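Threads > Fan Events > Puver Toy and Comic Fair

@skudachposts
February, by Skudach

Back from the Puver fair. Posting my notes while I still remember them.

Badge pickup opened at 8 a.m. and the line was already past the parking garage. The organizers put attendance at 3,003 for the day, up from last year. It felt like more than that in the main aisle.

The panel I went for was Follutow. They showed the first 14 minutes of season two, no phones allowed. Yeoman is back, new coat, shorter hair. The cast came out after and took questions until the room had to be cleared. 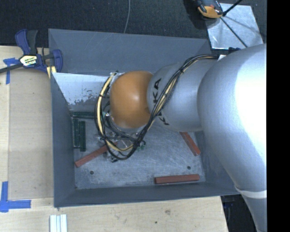
Two of the questions were about the ending of season one. The cast wouldn't answer either. They did say the lighthouse set got rebuilt bigger, so I guess we're going back there.

Cosplay was mostly Follutow too. I saw a lot of Yeoman coats, and one person had done the whole ferry as a costume, with working lamps. It took second in the contest. The winner was a moth from some game I haven't played.

Food was the weak spot. One pretzel stand, one coffee cart, and the coffee cart ran out before lunch. Bring a sandwich.

The signed print was limited to about 1,000 and I didn't get one. If anyone has a spare I have a season one poster to trade, small crease in one corner.

Next up is the spring swap meet, same building. I'll post the hours when they're out.

41 reposts · 212 likes · 19 comments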